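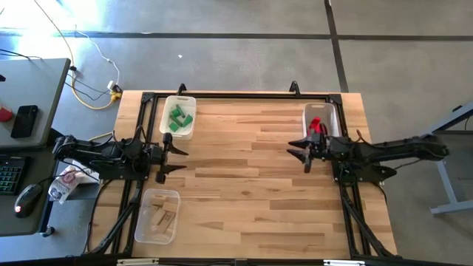 Figure 1. The two-arm sorting table, with green blocks and plain wooden blocks in separate bins.

Automation in the returns room at Bilta: what changes for the staff
Student project report, Gronurden College

1. Background

Bilta hires out wooden construction sets to schools. When a set comes back, the pieces have to be sorted by colour and type before it can go out again. Until last September this was done by hand at two long benches. Mateos, a small engineering firm, then began fitting sorting tables with a pair of arms facing each other over the worktop. The staff call the new line Prurotier, after the software that runs it.

Our question was what the people in the returns room do differently now, and what they think of it. We did not try to measure whether the company saves money.

2. Method

We spent two mornings in the room and spoke to the 12 people who work there. We also read the shift log for one month before the change and one month after. Interviews lasted as long as a tea break allowed, so some are much shorter than others.

3. Findings

3.1 Output

The log shows 869 sets sorted in the month before and 953 in the month after. The second month had fewer staff off sick, and we could not separate that from the effect of the tables.

3.2 Tasks

Sorting used to fill most of a shift. Now the staff load the bins, check the finished ones and deal with whatever the arms leave behind. Damaged blocks are still picked out by hand – a chipped corner is easier to feel than to see. Several people said the day is more broken up. They walk more and sit less. Two of the older staff liked this for their wrists but found the standing hard by the afternoon.

3.3 Skills and pay

Four people have been trained to restart a table after a stop. The other eight have to call one of them over, and waiting was the most common complaint we heard. The four get no extra pay for it. The supervisor told us this was being looked at.

3.4 Talking at work

At the benches people sat side by side and talked. At the tables each person looks after their own area. We had not planned to ask about this, but seven people brought it up.

4. Suggestions

Train everyone to do a basic restart. Put stools near the tables. Keep one hand bench open and rotate staff through it – most of those we asked would want a turn.

5. Limits of the study

Two mornings is short, and both were early shifts. The late shift starts at 2 pm and we only met its members at handover.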